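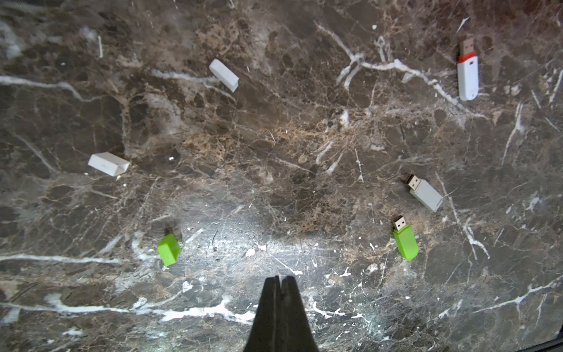

*Flash drives and loose caps on dark brown marble.*

# Petition math for the Tirnero ward seats: how much cushion?

**Forum: Local Races > Ballot Access**

---

**wardline**

We are filing for an open council seat in Tirnero. The charter requires 800 valid signatures from registered voters in the ward, on the city's own form, filed by 5 p.m. on the last business day of the window. The window closes in June.

What I can't find is any published validity rate. The clerk reports accepted or rejected for each petition as a whole and gives no line counts unless there is a formal challenge. Our plan is to stop at 1.25 times the requirement. Is that enough?

We have the current ward voter list and a pool of circulators who have mostly done phone work before.

---

**quire_and_seal**

No. Inexperienced circulators working doors without a walk list will give you a validity rate in the low seventies if you're lucky. At that rate your 1.25 leaves you short. Go to 1.5 or check as you collect.

The main sources of loss in a ward petition, in the order I usually see them:

1. Signer is registered but lives outside the ward
2. Signer is not registered, or is registered at an old address
3. Illegible line
4. Duplicate
5. Circulator affidavit defect, which kills the whole sheet

The last one is rare per sheet and expensive when it happens. One bad notary date takes out every line above it.

---

**tallyho_clerk**

I disagree on the order. In Tirnero the ward lines were redrawn after the last census and the north boundary now runs down the middle of a street. Old address is your number one problem, and out of ward is mostly confined to that street. If you keep circulators off the odd side, item 1 nearly disappears.

I also disagree with a flat multiplier. It treats door-to-door lines and farmers market lines as the same thing, and they aren't close. Market lines in a single ward race can run below half valid. Keep separate running rates by collection method and project from those.

---

**wardline**

Noted on the split street. We had a market table planned. Would you drop it?

---

**tallyho_clerk**

For a citywide office, keep it. For a ward, I would use it to recruit circulators and not count on the lines for anything.

---

**quire_and_seal**

The flat multiplier is crude, but it is a number a first-time campaign will use. Separate running rates assume somebody is doing data entry every night. Most campaigns stop doing that after the first week.

On affidavits: each sheet in Tirnero holds 40 lines across front and back. Tell circulators to close out a sheet at the end of a shift even if it is half empty. A sheet carried for three weeks picks up signature dates later than the affidavit date, and the clerk will reject on that alone.

---

**northprecinct**

How are people checking lines against the file? We used Tikora in Shboul County last cycle. The import was fine. The match was too generous. It scored on last name and street and flagged a line as valid when the house number didn't agree. We filed with what we thought was a comfortable margin and the clerk's count came in well under ours.

---

**foldedmap**

That is the default match setting in Tikora. There is a strict mode that requires house number and street to agree exactly. It's under the project settings, and it has to be turned on before import. It does not rescore lines already entered.

Strict mode over-rejects on apartments. "Apt B" and "Unit B" are two different strings to it. Plan to review those by eye.

---

**northprecinct**

We found the setting after we filed. The not-rescoring part should be in large type somewhere.

---

**casting_vote**

Lunent handles units better but wants a cleaner voter list than most counties give out. In Shboul the county file puts the unit in the same field as the street name, so you need to split it first. A spreadsheet formula gets nearly all of them. The exceptions are trailer parks and the buildings with a half number.

On the original question, I would stay with a spreadsheet for a petition this size. Enter the sheet number, line number, voter ID and a status code. Sort by voter ID to catch duplicates. Neither product does anything here that a sort won't.

---

**foldedmap**

A spreadsheet is fine with one person entering. With two people entering at once you get overwritten lines and no log of who changed what, and in a challenge hearing you will want the log.

---

**casting_vote**

The hearing officer looks at the sheets and the registration cards. I have sat through several and no one has asked for a campaign's internal log.

---

**foldedmap**

The officer doesn't ask for it. You use it the night before, to decide which lines to defend.

---

**wardline**

How likely is a challenge? There is one other declared candidate.

---

**tallyho_clerk**

In an open seat with two candidates, assume it. The challenger has to list each line and state the ground for it, by sheet and line number. General objections get thrown out. If you file only 100 lines over the requirement, reading your petition is worth an opponent's time. A wider margin discourages it.

The other thing to prepare is rehabilitation. If a line is knocked out for a mismatched signature, Tirnero accepts a sworn statement from the signer. You have very few days to get it, so record phone numbers where people will give them, on a separate page and never on the petition form itself.

---

**quire_and_seal**

Seconding that last part. Extra writing in the margin of the form has been a ground for challenge.

Also strike bad lines yourself before filing. One line through the entry, circulator's initials beside it. Check the current instructions from the clerk first — some cities let only the circulator do it, and only before notarizing.

---

**wardline**

Revised plan:

- Target 1.5 times the requirement in raw lines, all from doors
- Walk list only, even side of the boundary street
- Sheets closed and notarized at the end of each shift
- One person on data entry, spreadsheet, house number must match
- Separate phone page

Still undecided on the market table. We paid for the space already.

---

**tallyho_clerk**

Put voter registration forms on it. Anyone who re-registers at a current ward address can sign at the door later, but confirm with the clerk whether the registration has to be processed before the signature date. I have had two different answers from that office.

---

**northprecinct**

Shboul says processed. I'd get Tirnero's answer by email.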